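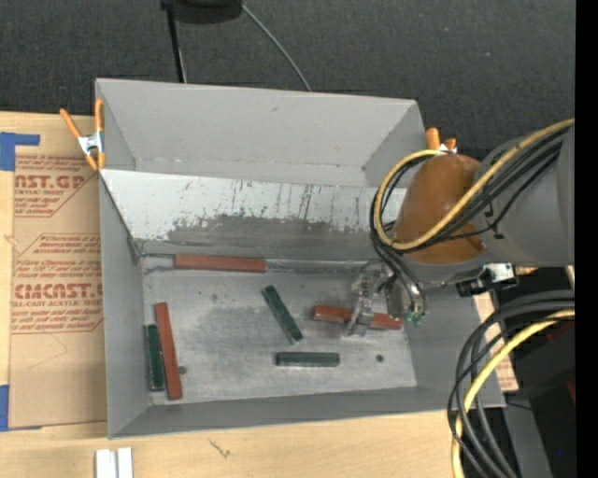
Returns without tears
Speaker notes, Montserrat Montes
Wednesday session, second slot after coffee. 27 minutes plus questions.

Slide 1. Title
Say who I am and where I work: stock and returns at Hurano, eight years, before that the shop floor. We sell kitchenware and small household goods, mostly online, with two shops.
The talk is for people who run returns with a small team. If you have a warehouse with its own returns building, some of this will be too basic.

Slide 2. What a return costs
Postage is the part everyone knows. Then there is the time to open it, check it, decide what to do, put it back or get rid of it, and refund the customer. Last September we timed 188 returns from parcel opened to item back on sale or written off.
The handling itself was short. Most items needed a few minutes of work. The long part was waiting. The typical item sat for 10 days before anyone made a decision about it.
Pause here. People usually want to write that down.

Slide 3. Where the waiting came from
We had one shelf called "to look at". Anything awkward went on it. A pan with no box, a kettle with a note in Spanish, a parcel with no order number. The shelf was emptied when it was full.
The people opening parcels were not allowed to decide on anything over a certain price. I was, and I was in the office two days a week.
Tell the story of the Trasivora order here. A café bought a set of mixing bowls, sent back one that was dented, and rang us four times. The bowl was on the shelf the whole time with the paperwork inside it. We lost the account. Keep this short, it ran on too long at rehearsal.

Slide 4. What we changed first
We got rid of the shelf.
Every parcel now gets one of four answers when it is opened: back to stock, sell as seconds, back to the supplier, or scrap. If the person opening it can't tell, they ask whoever is next to them, and the two of them decide.
The price limit went as well. I was nervous about that. In the first month I would have decided differently on 6 items, and none of them was expensive.

Slide 5. The returns slip
Show the old slip, then the new one.
The old one had a list of reason codes on the back in small print. Customers ticked the first one, or nothing. The new one asks two questions in plain words. Is anything wrong with it? What would you like us to do?
Leave a blank line under each. People write more on a blank line than you would expect, and some of it is useful. We found a fault in the Willard lid hinge from those lines, months before it showed up in the figures.

Slide 6. Seconds
This is the part I get asked about most.
Grade by what a buyer will notice at arm's length. We use two grades, "marked" and "worn". We tried four, and no two people agreed on the middle ones.
Say what is wrong with the item in the listing. "Scratched inside, works as it should" sells faster for us than "good condition". We also get fewer of those sent back a second time.
Don't discount everything by the same amount. Baking tins hardly need a discount. Anything with a glass lid does.

Slide 7. Sending back to suppliers
Read the agreement before you need it. Ours with Gounder allowed a credit for faulty goods without returning them, as long as we sent a photo and the batch number. We had been posting them back for three years.
Ask the room: who has read theirs this year? Wait for hands.
Group the claims and send them on a fixed day. Suppliers answer one long email sooner than lots of short ones.

Slide 8. What did not work
Charging for returns. We tried it for a season on orders under a set value. Returns dropped a little, and so did those orders. We stopped.
A bonus for clearing the most parcels. It pushed people towards scrapping things. Don't do this.
Scanning every slip. We never looked at the scans.

Slide 9. If you do one thing next week
Pick one day's returns. Write the date on each parcel as it arrives and again when the item leaves the bench. Look at the gap, and find out who or what each item was waiting for.
You don't need software for it. We used a marker pen.

Slide 10. Questions
Likely ones:
Fraud. We see very little. I can talk about empty boxes if asked, but not about the open case.
Gift returns. We give credit to whoever sends it back.
Clothing. Not my area, say so.
Copies of the new slip are on the side table by the door. Leave the contact slide up until the next speaker needs the screen.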